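Textiles for Beginners - Handout 4: Why Knits Stretch
Murdo Rennie, December

Last updated: December

Okay, so last time we did weaving, and I promised you loops! A woven cloth is threads crossing over and under. A knit is one long yarn pulled through itself, row after row.

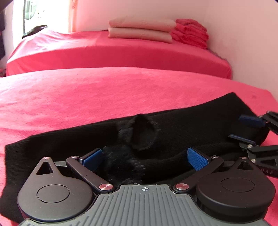
Each loop can change shape without the yarn getting any longer, so even plain cotton gives when you knit it. Rib gives the most - the columns fold in and out like an accordion. 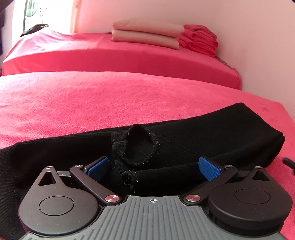 Fig. 2. Black knitted sock, ribbed.

Now try the swatch test. Cast on 20 stitches, knit a square, and pull it sideways, then lengthwise. Write down both widths (yes, both, I do check).

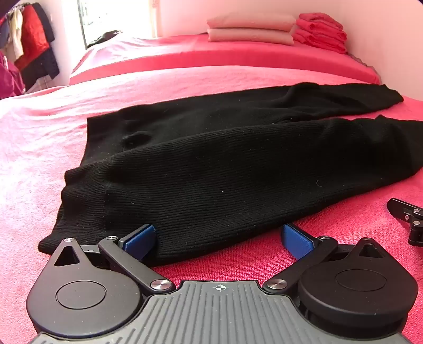

Gauge is just how many loops fit in a given width, and it trips up everybody in the first week. Count on a light yarn if you can. Black knit like the piece on the pink bedspread is murder on the eyes, and I'd want a good lamp for it.

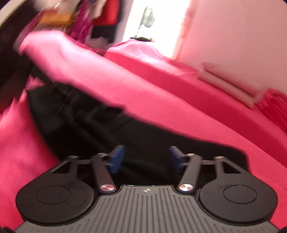

Handout 4, p. 2

For next time, read the Dow chapter up to page 60 and bring your swatch, unwashed. We'll be washing them in class.

Related handouts
Handout 3: Plain Weave and Twill
Handout 5: Shrinking and Felting
Yarn notes (Murdo Dow)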